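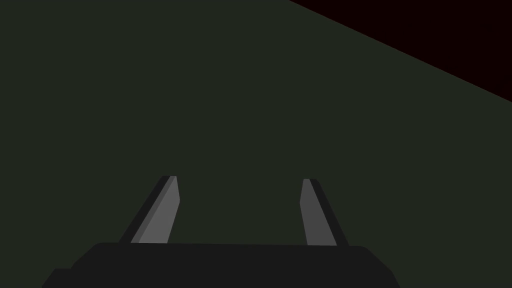
Fig. 1. Rendered interior, mostly dark olive-green surface.

Merberg Serial Drama Index
Interim progress report to the Pace fund, second reporting period
Prepared by Marion Rankin

1. Status

The index now covers 74 episodes of television drama at the level of single scenes. Each scene has a start time, an end time, a list of speaking characters, a setting code and a short plain-text summary. Work on the summaries is behind the plan. Work on the timing data is complete for all episodes received so far, including the full run of Trondo.

The second season of Trondo was delivered late by the rights holder and in a different frame rate from the first. Start and end times had to be recalculated before the two seasons could be searched together. Golshifteh Shahbazi wrote the conversion and checked it by hand against the opening titles and the last line of dialogue in every episode. The remaining drift is below the length of one subtitle and has been left as it is.

2. Subtitle alignment

Subtitles were imported with Gruludow, which splits each file at pauses and attaches the lines to the nearest scene boundary. This works for studio scenes. It performs poorly where dialogue from the next scene starts over the closing shot of the previous one, a habit of Trondo in particular. The tool assigned 900 lines to the wrong scene in the first pass. All of them have been moved, and the rule for overlapping dialogue is now written into the editing manual (section 4, under "Carried speech").

Songs remain a problem. Lyrics are subtitled in some episodes and omitted in others, and the files do not mark them in a consistent way. For the present, lyrics are stored in their own field and excluded from the word counts.

3. Setting and shot codes

Mirjam Ammann revised the setting codes in March. The old list mixed place (kitchen, ward, stairwell) with use (meeting, meal), so that the same room could carry several codes within one episode. The new list records place only. Use is taken from the summary.
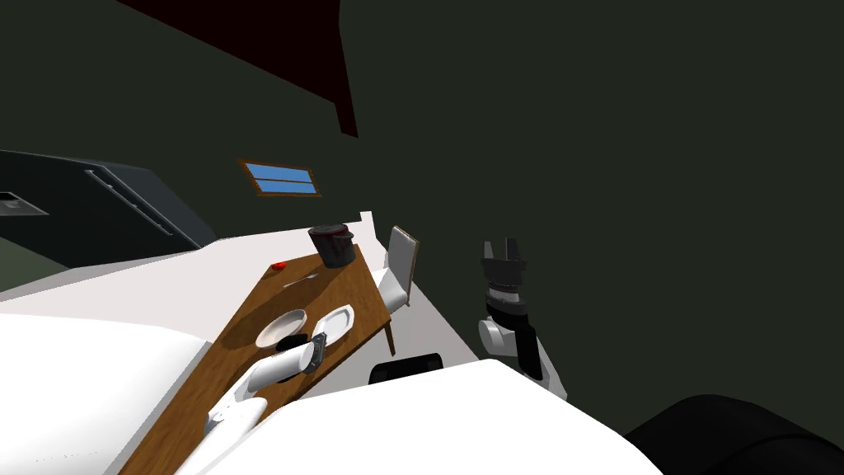 Shot codes are optional in the index and are entered only for the first and last shot of a scene. The main source of disagreement between coders was the angle field, where "high," "low" and "canted" had been treated as exclusive. They can now be combined. Canted is entered whenever level objects in the set read as clearly slanted, as the small blue-paned window does in the render, and a table edge running on the diagonal is not enough by itself. Sandro Fabbri recoded the affected scenes under this rule, and agreement between coders on the angle field is now in line with the other fields.

Lighting codes have been dropped. Coders working on different monitors could not apply them reliably, and the test users did not search on them.

4. Access

The search page is running on the internal server. Users can search by character, setting, word or phrase, and can limit results to a season. Searches return up to 4,000 lines — beyond that the page asks for a narrower query. Export to spreadsheet works for summaries and timing data. It does not yet work for subtitles, where the license terms limit the length of any quoted passage.

5. Changes to the plan

Serena Grasso has taken over the summaries. The plan gave two coders to this task, and one left in May. We request that the unspent travel line be moved to coding hours. The total does not change.

6. Next period

Summaries for the second season of Trondo are due in August. Subtitle export follows once the rights holder has confirmed the passage limit in writing. The editing manual will be sent with the next report, together with the revised code lists and the conversion script.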